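Gristura Align is the calibration and pose-tracking package for hand-held grippers. It takes the video from the gripper's own camera, finds the fiducial markers in view, and writes out a time-stamped path for the hand that a planner or a training job can read without further cleanup.

Version 2 replaces the old Dritavia plug-in. Existing license keys still work.

## What it does

- Detects square black-and-white markers, including tilted ones, and reports each one's pose relative to the camera
- Tracks two grippers in one session and puts both paths in a shared coordinate system
- Masks the gripper's own body so that it isn't picked up as part of the room
- Flags stretches where tracking is weak, so you can cut them or record them again
- Blurs faces on export, on by default

The mask matters more than most people expect. The jaw and body take up a large part of every image, and they never move relative to the lens. Without a mask the tracker treats them as fixed landmarks and the path drifts toward standing still. You draw the mask once per gripper model. It is saved with the calibration file.

## Working with it

Align runs on a desktop machine with Linux. Sessions can be processed live or from disk. The live view shows the camera feed, the detected markers and a tracking score from 0 to 1. Most users keep the live view open while they set up and then turn it off to save memory.

Output is a plain CSV or the Jerkthorpe log format. There is a Python library for both. The command-line tool does everything the desktop window does except mask drawing.

Marijke Postma wrote the room-mapping module, and her setup notes are in the docs folder. Read the part on ceilings. Beams and light fixtures make good features for the mapper, but long rows of identical fixtures can be confused with one another — point the camera at something less regular during the first sweep.

## Requirements

| Item | Value |
|---|---|
| Memory | 27 GB free for live mapping |
| Disk | 700 MB for the install |
| Markers | Printed flat, with a white border |
| Python | 3.10 or later |

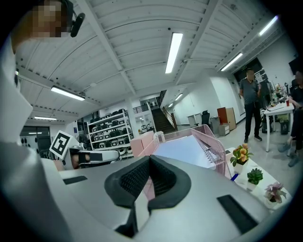

*Gripper camera view with a second gripper and a marker above it behind the jaw.*

## Licensing and support

A single-seat license is $39 a month. Lab licenses are quoted by Mnguni, our reseller. Support requests go to Gøran Vik's team through the form in the Help menu. Attach the calibration file and the session log. Please don't send full video unless you're asked for it.

Known issue: masks drawn in the old plug-in load upside down. Use Edit > Flip Mask and save again. A fix is planned for December.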